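»Der Sessel muss zu einem sprechen«

Serena Melis lacht, bevor sie antwortet, und schenkt erst einmal Tee nach. 39 Jahre lang hat sie in Britidholm Möbel gepolstert, zuletzt in der eigenen Werkstatt, und wer sie nach ihrem ersten Stück fragt, der bekommt, das sei gleich gesagt, keine kurze Geschichte. »Das war ein Küchenstuhl meiner Tante«, erzählt sie. »Ich habe 66 Nägel krumm geschlagen, und die Tante hat trotzdem bis zuletzt darauf gesessen — auch wenn er gewackelt hat!«

Am liebsten arbeitet sie bis heute mit kräftigen Farben. Grau, sagt sie, habe man im November ja schon draußen genug. 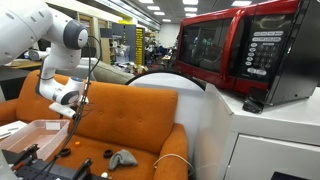
Sessel mit orangefarbenem Bezug und geknöpfter Rückenlehne

Über das Knöpfen kann sie lange reden. »Man zieht den Faden durch, und dann muss man fühlen, wann es reicht. Meine Lehrmeisterin in Pilport hat mir dabei die Augen zugehalten, stellen Sie sich das vor.« Im Mai hat sie ihre Werkstatt an zwei junge Leute übergeben, schaut aber fast jeden Morgen noch vorbei, angeblich nur wegen des Kaffees.

Ob ihr etwas fehlt? Sie überlegt eine Weile und streicht die Tischdecke glatt. »Der Geruch von Rosshaar«, sagt sie dann. »Und die Kundschaft, die eigentlich bloß reden wollte.«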